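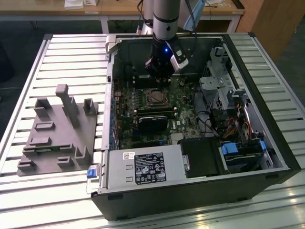
4 minute read

What's inside a computer?

Have you ever wondered what's hiding inside the big box that sits under a desk? That box is called a tower, and when you take off its side panel it's like looking down on a tiny city! There are flat bits, tall bits, shiny bits and lots of wires running between them.

Let's go exploring.

The motherboard

Find the big green board in the middle. That's the motherboard, and nearly everything else plugs into it. Thin metal lines run all over a motherboard, and they work like roads, carrying signals from one part to another. This one has the name Dell printed on it in white.

The processor's spot

See the square metal frame near the middle of the board? It's part of the socket, the place made to hold the processor. The processor is the part that does the thinking (well, it does sums, but billions of them every second!). All that work makes it hot, so when a computer is running there's a cooler on top to carry the heat away. With the cooler off, you get a great view of the socket.

Memory

The long, skinny piece running across the board is memory. It's where a computer keeps the things it's busy with right now, like the game you're playing or the story you're typing. Switch off the power and this kind of memory forgets everything, so save your story first!

The graphics card

Just below the memory is a black graphics card. Its job is to work out the colour of every single dot on your screen, over and over, fast enough that a running cheetah looks like it's really running.

The hard drive

Look towards the lower right for the blue latch. It belongs to the carrier for the hard drive, where photos, songs and homework are kept even when the power is off. Inside many hard drives is a shiny disc that spins thousands of times a minute. Wow!

The power supply

The silver box along the bottom takes electricity from the wall and changes it into the kind the other parts can use. Power travels along coloured wires, and you can spot orange, yellow and red ones over by the grey metal cage.

Stay safe!

Never open a computer by yourself. Always ask a grown-up, and make sure it's unplugged. The power supply box should stay shut, even for grown-ups, as it can hold electricity after the plug is out.

Words to know

Socket: a place where a part fits in.
Signal: a message sent using electricity.
Processor: the part that follows instructions and does the sums.

Try this

Draw your own computer city! What would the motherboard be? Where would the power station go? Use a different colour for each part and draw roads to join them up.

Waltora Kids, Science and Tech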